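Teleop demos for a pouring task — gripper always comes in from the same side

Posted in Saddale Community Help, Arms and Grippers

Milagros Policarpio
I'm recording demonstrations by remote control for a task with a cup and a bottle. I have 190 so far. The policy I trained on them reaches for the cup fine when it stands on the right and goes wide when it stands anywhere else. Wrist view from one run:
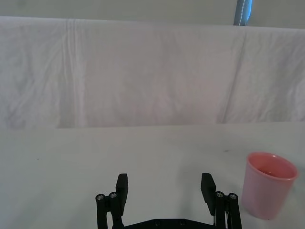

Fingers open, cup off to the right.

Should I record more of the same, or start over?

Lumbao
More data. We used 2,000 for ours and it worked.

Undorside
I wouldn't start over. Keep what you have and add short batches with the cup in new spots, left side and near edge included. Move the bottle too. 18 per spot was enough for me, but my table was smaller.

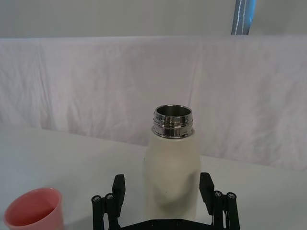 Approach speed is the other thing I'd check. People driving by remote tend to rush the last bit and then stop dead, and the policy copies that. Slow down before the fingers reach the object. With the bottle between the open pads and neither one pressing on it, you have a good point to pause and center before closing. The cup at lower left is the kind of placement I mean — record plenty with it there.

Dranosholm
Agree with Undorside. Also throw out any demo where you had to back up and try again, at least for the first training run. I kept mine in and the arm learned to hesitate.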